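Rellcombe Robotics Club — Frequently Asked Questions

Last updated October 31, 2019

The club meets during term in the workshop behind Peltholm Library. These are the questions we get by email most often. If yours is missing, use the contact form.

Do I need to know how to program?

No. New members spend their first three sessions moving an arm by hand control and learning where it can and can't reach. Programming comes after that, and you can do it in a pair.

How old do you have to be?

Members are 14 and over. Adults are welcome and pay the same. Under-16s need a form signed by a parent before they touch the arms.

What is this term's project?

Handling a phone. The task set for the Baumgart Cup is to pick a smartphone up from a table, hold it steady and put it back down without dropping it. It sounds simple, but a phone is flat, smooth and easy to push along the table by mistake. Most teams begin by getting the open fingers either side of it and working on the approach from there.

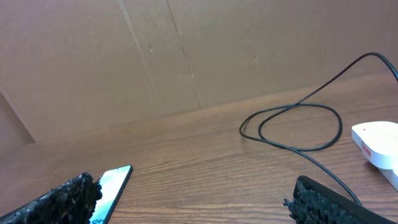 Do we build the arms ourselves?

Not in the first year. The club's arms are shared and stay bolted to their bases. You will fit and replace finger pads, run cables and change camera mounts. Second-year members can take on a build if there is bench space.

Why does my program work in the morning and fail in the evening?

Usually it's the light. The arm throws its own shadow over the table, and the shadow moves when the arm does. If your program looks for dark shapes it may well find that one first. Record some runs with the overhead lights on and some with the blinds open, and test on both.

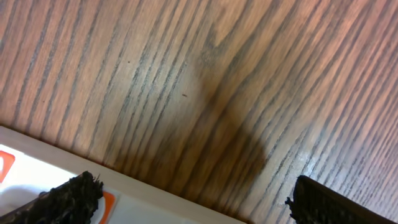
Wrist view, fingers open, with the shadow falling between them.

Can I use my own phone?

Please don't. Use one of the club phones, which are signed out at the desk. Take any case off first, as the fingers are set for a bare phone. Leave the screen on while you are testing. Glare on the glass is part of the problem you are being asked to solve, and the judges will not switch the screen off for you.
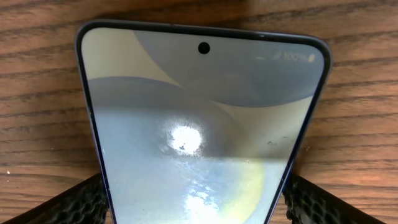 What does it cost?

Membership is free for the first 3 sessions and then paid by the term. The current rate is on the noticeboard and on the joining form. Spare pads come from Climport and are included — you don't pay for the ones you wear out.

How is the Cup scored?

Each team gets 6 attempts. You score for a clean grip, for holding the phone clear of the table and for setting it down. Teams using two arms may grip with one and keep the other waiting, or pass the phone across for extra marks. Touching an arm during an attempt ends that attempt. The final is in June.

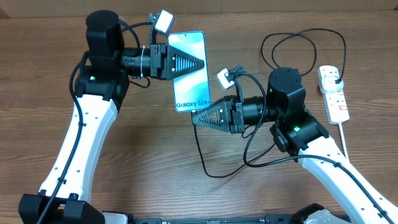
Rellcombe Juniors wrote to us after reading the scoring rules: We would like the handover to be worth more. Our team spent most of last term on it and a plain lift scores nearly as well. Could the marks be looked at before June?

We have passed this on to the Cup organisers. Until they reply, the marks stay as printed in the rule sheet.

Can I come and watch first?

Yes. Come to any session and sign in at the door. Visitors stay behind the yellow line while the arms are powered.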